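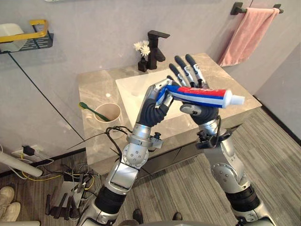

## 6. Hand and wrist checks before bathroom tasks

This section applies to the Zernau two-arm unit fitted with five-fingered hands. Carry out the checks at the start of each shift and after any change of hand, wrist cable or wrist module. The test object is a full toothpaste tube with a screw cap.

**Caution:** Keep clear of both arms while the drives are live. The stop button must be within reach of the operator at all times.

### 6.1 Arms and cables

1. Switch off the drives and wait for the status lamp to go out.
2. Check the bolts on the arm shells. Tighten any loose bolt by hand, then a further quarter turn with the supplied key.
3. Inspect the dark rubber covers at the joints and forearm. Replace a cover that is split or has pulled out of its seat.
4. Follow the black cable bundle at the left wrist through its loop. It must hang free and must not pass between the hinge plates.
5. Check that the module on the right wrist is clamped firmly to the forearm. If it turns under finger pressure, refit the clamp (part 429).
6. Wipe the metal fingertips with a dry cloth. Do not use solvent.

**Note:** Leave slack in the wrist cables. A bundle tied tightly to the forearm will pass this check and fail at full wrist rotation.

### 6.2 Two-handed hold

1. Clear the counter in front of the basin. A cup or vase may stay at the back or side, outside the reach of the fingers.
2. Switch on the drives and load program 533 from the Burix panel.
3. Set the grip limit to 19 on both hands.
4. Offer the sealed end of the tube to the left hand. Close the fingers around it.
5. Bring the right hand under the middle of the tube, palm up. The thumb closes beneath the tube; the four long fingers stay extended.
6. Hold the tube level above the basin for 150 seconds, with the cap pointing to the right.
7. Check the tube for creep or twist. Slight denting at the sealed end is acceptable.

**Caution:** Do not raise the grip limit to cure a slipping tube. Clean the fingertips and repeat the test – a higher limit can burst the tube and force paste into the finger joints.

### 6.3 If the test fails

- **Tube droops at the cap end:** move the right hand towards the cap and repeat from step 6.
- **Left fingers open during the hold:** reseat the left wrist connector with the drives off.
- **Right thumb does not close:** run the Fetov hand calibration, then repeat the test from step 1.

Record the result in the unit log. A unit that fails twice must not be used until the hand has been exchanged (see section 9).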